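4. Washing Knitwear and Small Items

The Stardale 40 has a separate Knits program for wool, acrylic and mixed yarns. Use it for sweaters, hats, scarves and thick socks.

1. Sort the items by color. Wash dark blues and blacks apart from pale colors for the first few washes.
2. Turn each item inside out and close any buttons or zippers.
3. Load the drum no more than half full. The limit for this program is 4 pounds, dry weight.
4. Pour liquid detergent into compartment 2. Do not use powder with wool.
5. Turn the dial to Knits and press Start.

Note: The spin speed is held low on this program. Items will come out heavier than they do after Cottons.

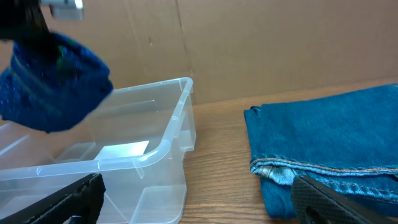
6. When the door lock clicks, open the door and support each item from underneath as you lift it out. Wet knits stretch if pulled by one end.
7. Press out extra water with a dry towel. Do not wring.
8. Lay the items flat to dry, away from direct heat.

Caution: Do not tumble dry wool. Do not raise the spin speed by hand while the Knits program is running. If the display shows E4, the load has bunched to one side. Press Pause, wait for the door to unlock, spread the items out and press Start again.

If E4 comes back a second time, take out the heaviest item and wash it alone.

Related sections
3. Choosing a Program
5. Cleaning the Detergent Drawer
6. Drain Filter
9. Error Codes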